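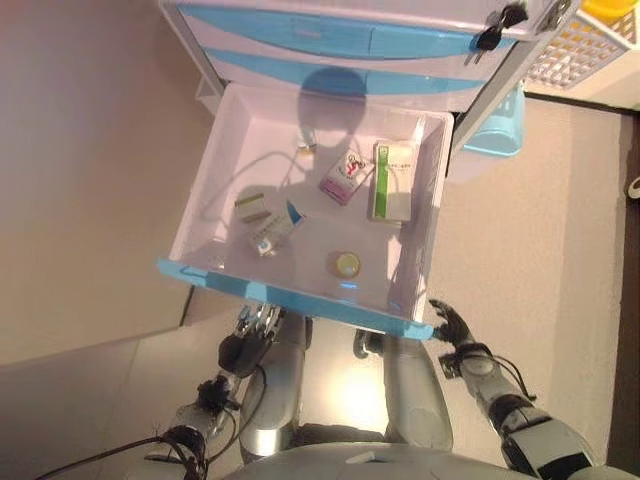
My aunt had two rules for the medicine drawer, and both came before the robot. Keys stay in the lock while it's open. Nothing goes back unless you've read the label out loud.

So when Nuten sent us a helper running Trament, I thought, lovely, it'll learn those in a minute. It did! Then it brought its own rulebook, which had 2,012 clauses, and it knew every one of them (my aunt is 70 and had no intention of reading past the contents page).

"Clause five," it said, the first morning. "A sealed jar may be checked but may not be opened without the owner present."

"I'm the owner," said my aunt, from the kitchen.

"Present means within two metres."

She came in with her tea and stood there, muttering, while it worked along the table. 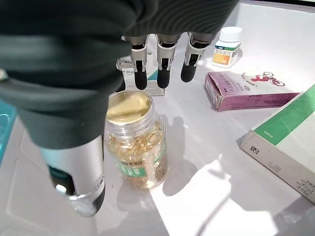

The Inspection

Nives D'Amico turned up from Tedesco in July with a clipboard and very wet shoes. She wanted to see how it handled a box with no date on it.

"It sets it aside and asks," I said.

"Asks who?"

"Her. Twice."

Nives wrote that down, then leaned over to shut the drawer, and the robot put its hand in the way, ever so gently.

"You haven't read the label out loud," it told her.

My aunt laughed so much she had to put her tea down.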